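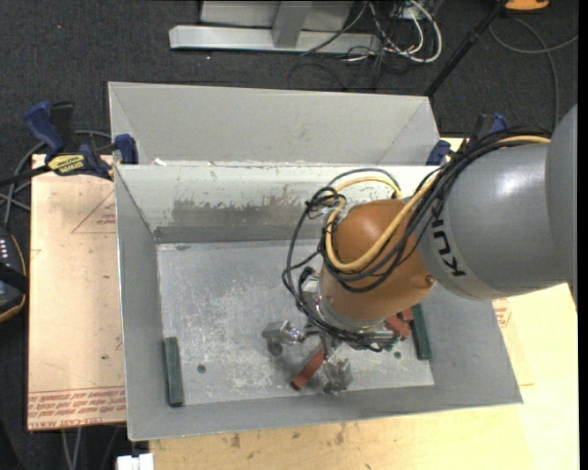

**Are Rimach and her co-star engaged or not??**

My sister swears she saw a ring in the Fivholm interview. I've watched it 2 times and all I heard was "we're happy where we are" – so is there a wedding coming or did some gossip page make it up?

*posted by tanui_fan107*

**Magdy Ait Brahim**

I watched the whole thing on Monday! She says he hasn't asked, and then she laughs and changes the subject to her new movie (typical her). The ring is part of her costume, she mentions it near the end. The December date came from a fan page and I'd ignore it.

**kadside_kay**

100% engaged lol. My cousin thinks so too

**popcornlou**

Didn't they break up?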